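用了两个月的Sowah床垫收纳箱和真空袋,说说真实感受

七月搬到Minville以后,我最头疼的就是收纳。老房子那边有一整面墙的柜子,什么都往里塞,塞了好几年也没觉得不对。新家卧室小了一大截,衣柜只有两扇门,冬天的被子一进去,衣服就没地方挂了。所以我下单了Sowah的床底收纳套装,一个带轮子的扁箱子,加上13个大小不一的真空压缩袋,还送一个手动小气泵。

先说价格,我买的时候是450,不算便宜!同样的东西在Stedska那边的小店里也能凑出一套来,可能还能省下一顿饭钱,但是箱子没有轮子,我试过一次没轮子的,每次拖出来都要趴在地上,腰真的受不了。

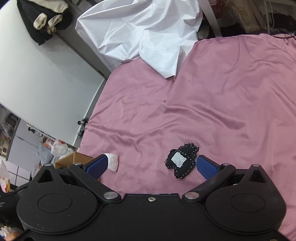 箱子的高度是我最纠结的地方。我家床底离地不高,下单之前拿卷尺量了三遍,还是怕塞不进去。收到以后一推,刚刚好,上面还能伸进去一只手。轮子在木地板上很顺,声音也小,半夜找毯子不会吵醒人。不过如果你家床边铺了厚地毯,我劝你先想清楚,我在我妈家试过,轮子陷进去以后就得用拽的,拽两下箱子就歪了。

盖子分成左右两半,各开各的,这个设计我特别喜欢。床头柜挡着一边也没关系,开另一边照样拿东西。缺点是中间那条缝会进灰,我现在的办法是在最上面盖一层旧床单,隔一阵子抖一抖,挺管用的。

再说真空袋。大号的放冬被非常合适,压完以后扁扁的一块,硬得像砖头,往箱子里一码特别有成就感(我承认我压上瘾了,一个晚上把能压的全压了)。小号的我拿来放毛衣和围巾。这里要提醒一句,羽绒的东西别压太狠,我有一件羽绒服拿出来以后晾了好几天才慢慢蓬回来,心疼死了。

封口的滑扣是我最想吐槽的部分!说明书上写着滑一遍就能封严,我滑一遍从来没成功过,至少要来回滑三遍,最后再用手指从头捏到尾。有两个袋子第二天早上一看,又鼓成了面包,重新抽了一次才老实。我发消息问客服,回复我的人叫Dalal Nimri,态度很好,让我检查滑扣两头有没有夹到线头,还真夹到了一根。后来她又给我补寄了两个新袋子,这点必须加分。

手动气泵嘛,能用,但是很累。压一床厚被子要打很久,打到后面胳膊都酸了。家里有吸尘器的话直接用吸尘器,接口是圆的,我家那台老吸尘器套上去有一点点漏气,用手捂着就行。我后来又去看了Virnach家的电动小泵,充电的,体积跟一个杯子差不多,单卖65。我还在犹豫,毕竟一年也就换季的时候用那么两回。

毛绒玩具能不能压?很多人问过我这个,我的答案是能压,但是别压到底,抽到一半就停。玩偶压太扁,脸会有折痕,小朋友看到是要哭的。比较大只的我干脆不压,找个纸箱装好,上面塞点软的东西填一填,放在柜子顶上就行了。带纽扣眼睛的也要注意,硬的地方容易把袋子顶破,可以先用一件旧T恤裹起来再装。

还有一个小经验,袋子外面一定要贴标签。压完以后全都长得差不多,我上个月为了找一条浴巾,连着拆了三袋,拆完又得重新抽,气得我直接坐在地上不想动了。现在我用纸胶带写上里面是什么,贴在滑扣旁边,一拉开箱子就能看到。

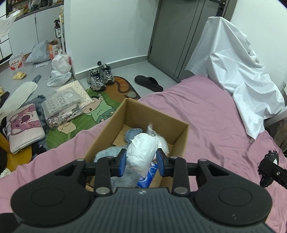
值不值得买

如果满分5分,箱子我给满分,真空袋给三分半,气泵给两分,客服再单独给一朵小红花。床底空间够、家里又没有厚地毯的,箱子闭眼入。袋子的话,可以先买小包装试试手感,看看自己受不受得了那个滑扣。

我下一步打算再买一个箱子放鞋,不过得先把床另一边的那堆杂志处理掉,有想要的朋友可以留言,邮费自理哈!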